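Last updated: Sunday, October 10, 2021

Search this wiki Go Advanced

Garment folding

Garment folding is the practice of bending clothing along chosen lines so that it takes up less room, keeps its shape and can be found again. It is one of the most widely shared household skills in the world, and one of the most varied - two people raised in the same house will often fold the same sweater in completely different ways!

Basic principles

Most folds start from a flat garment with its seams lined up. The sleeves are brought in first, which turns an awkward outline into a long rectangle, and the rectangle is then halved or taken in thirds. Knit fabrics are nearly always folded, as hanging can stretch the shoulders. Woven shirts may be folded or hung. Fleece and other lofty fabrics are a wonderful challenge, springing back the moment the hand is lifted, and they do best with a few broad folds and no hard creasing.

Common methods

The retail fold leaves the chest of the garment facing up with the collar centered. Stores often use a board to keep every piece in a stack the same width. The file fold ends in a compact packet that stands on its edge, so that a whole drawer can be read at a glance. The ranger roll, popular with hikers, tucks the garment into its own turned-up hem and can be thrown across a room without coming undone.

The Pascu fold is a lesser-known method named for the mountain town of Pascu, where wool jackets were laid face down and closed around a sheet of paper. Sabine Dreßler collected 31 regional variants of it in her handbook Elska, a delightful book of 959 pages with diagrams for nearly every one.

Surfaces

A table is the usual choice, being firm and at a good height. Beds offer more space but let the fabric sink. Upholstered seats are used everywhere, for folding and for setting finished pieces down, and a tightly woven cover has enough grip to stop a slippery jacket from sliding off. The drawback is lint, which passes easily between a textured cover and brushed or fuzzy cloth.

Striped and color-blocked garments

Bold panels and stripes make folding easier, giving the eye a line to follow. Red and white clothing is a classic case. Many folders keep the stripe on the outside as a marker, and a stripe that lands at a slant shows right away that the layers underneath have shifted.

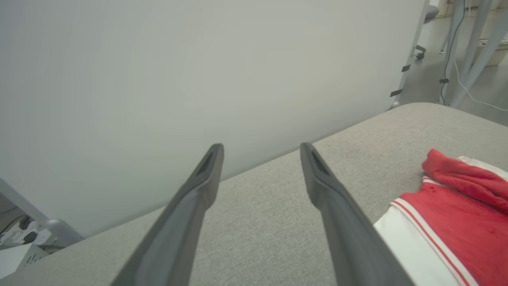
Jade Kennedy objects that stripes are only a fair guide if the garment was sewn straight to begin with, and that on older pieces she trusts the side seams and lets the pattern fall where it likes. Both approaches are still taught.

See also

Ironing
Clothes hanger
Drawer divider
Ranger roll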